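Home Browse Files Versions Discussion Help

# Rumov Plates

A growing record of everyday plates – the muted, matte, stackable kind that live in kitchen racks – and how they wear, stack and get put away. If you have ever stood at a drying rack wondering which blue goes next to which, welcome! I have been having a great time with this and I hope it shows.

Version date: 5/1/23

## What's in it

2540 entries in 17 folders. Each entry is a row in `plates.csv` and, where there is one, a picture with the same number. The folders go by rack arrangement, so everything in folder 4 was racked the same way, even when the plates themselves moved around between folders.

Columns:

- `plate_color` – my everyday name for the color. I use pink, green, blue, navy, beige, gray and purple, and I try hard not to invent new ones.
- `place` – table, rack, or between
- `marks` – none, specks, scuff, hairline
- `notes` – free text, sometimes long, sorry

Pink is my favorite to work with. A matte finish in that dusty salmon shade holds on to every little mark, and up close you start to see soft rings following the curve of the rim. On the darker plates I can miss a scuff completely unless the light comes in low from the side.

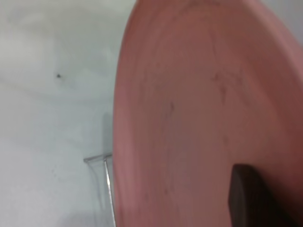 The `marks` column took me the longest to settle. At first I had a separate value for smudges, then found I was using it for the same thing as specks, so in version 2 they were merged. If you have an older copy, `smudge` and `specks` should be read as one value. Hairline means thin and dark, with or without branches. I don't try to say whether a line is in the surface or just sitting on it, and if you need that you will want to look for yourself.

## Rack order

Order is written front to back, always. The front plate is the one whose whole face you can see. For the rest you mostly go by the rims, and that striped edge is honestly the nicest part of the whole set (light, dark, light, dark, it never gets old).

Things I have learned about racking:

1. Put the plate with the most interesting face in front. It's the only one anybody gets to enjoy.
2. Two blues side by side are hard to tell apart by the rim. A pale plate in the middle fixes it, so green, blue, beige, blue, navy, beige, dark purple reads beautifully.
3. Lay the last plate flat on the table before you rack it and check the face for crumbs and specks. Much easier than fishing it out again.

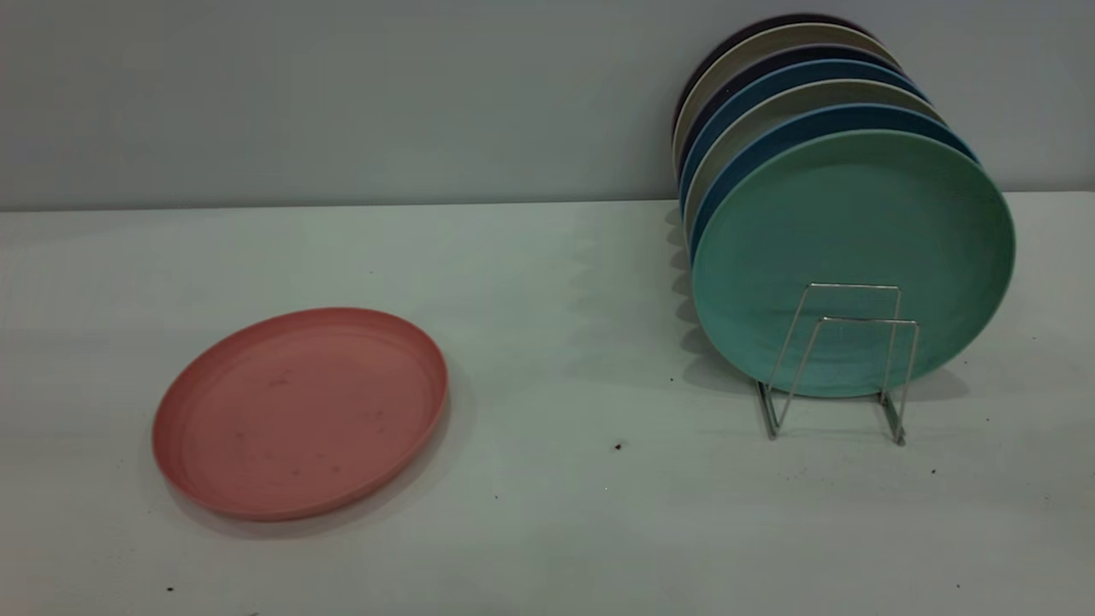 4. Leave some open table next to the rack. You always need more than you think.

## Known problems

Folder 11 has 201 rows where `place` says rack and should say between. I'm fixing them by hand, slowly. Beige and gray are not used consistently before folder 6, especially for the paler plates toward the back of a row. The Karakaya rack sheet lists its slots back to front, so flip it before you join it to anything here.

The Fustex color chart is a good companion if you want finer shades. I tried it for a week and went back to plain names, mostly for speed. A pink plate goes from rosy to nearly brown across its own face depending on the shadow, and I was spending whole evenings picking between chips.

## From the discussion page

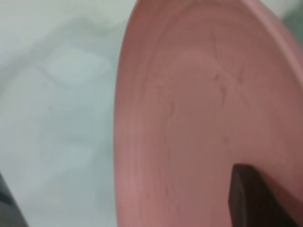 Prirner wrote to ask whether `hairline` could be split in two, single lines and branching ones, as the branching kind tends to get looked up on its own. Prirner would also like the old `smudge` value kept in a spare column for anyone comparing versions.

Yes to both! The split is planned for November, and the spare column will be called `marks_old`.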